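Quiénes somos

Mostix. Cocinas para oficinas, academias y locales pequeños. Las medimos, las montamos y luego las mantenemos. Empezamos con un encargo suelto, el office de una gestoría, y de ahí salió el siguiente.

Qué hacemos

Cocinas de uso compartido, sobre todo. Office de empresa, comedor de personal, la salita con fregadero que hay al fondo de casi cualquier academia. También pisos de alquiler si el propietario quiere algo que aguante. Restaurantes no, para eso hace falta otra licencia y otro tipo de taller.

Medición, plano, presupuesto cerrado, montaje. Fontanería y electricidad incluidas. La retirada de lo viejo también, salvo que haya amianto, que entonces va una empresa autorizada y se factura aparte.

Cómo trabajamos

Primera visita sin coste dentro de la provincia. Vamos, medimos, preguntamos cuánta gente come allí y a que hora. El plano llega por correo en 5 días laborables. Dos rondas de cambios incluidas, la tercera ya se cobra.

Plazo de montaje: 4 días en una cocina normal. Si hay que mover la toma de agua, alguno más, y lo decimos antes de firmar. Trabajamos también por la tarde para no dejar a la plantilla sin café toda la mañana.

El año pasado cerramos 91 cocinas. La mayoría, de menos de diez metros cuadrados. Es lo que mejor se nos da.

Nuestras líneas

Cillen: muebles bajos y altos en medidas estándar, fondo reducido disponible. Servicio rápido, hay stock casi siempre.

Fekex: a medida, para rincones raros, pilares, techos inclinados. Tarda más. Los tiradores se eligen en el taller, en la web los colores engañan un poco.

Electrodomésticos no fabricamos. Los pedimos a distribuidor y los instalamos, o instalamos los que traiga el cliente si nos pasa las medidas antes. Ojo con los frigoríficos: dejar hueco de ventilación detras y comprobar hacia qué lado abre la puerta.

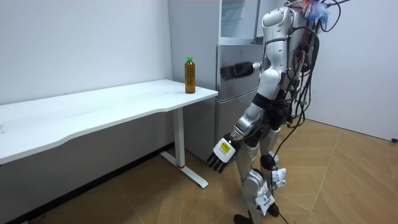 Mantenimiento: contrato anual con 2 revisiones. Bisagras, juntas, silicona, desagües, filtros de campana. Las averías se avisan por teléfono o por el formulario, y contestamos en el mismo día si entra antes de las doce.

Dónde estamos

Taller y oficina en el edificio Kariuki, planta baja, entrada por el patio. Se puede aparcar para cargar y descargar. Mejor con cita, a media mañana solemos estar todos de montaje y el timbre no se oye bien desde el almacen.

Horario de enero reducido por inventario, consultad antes de venir.

Página actualizada el 9 de enero de 2026. Los precios de Fekex están en revisión, pedid tarifa nueva.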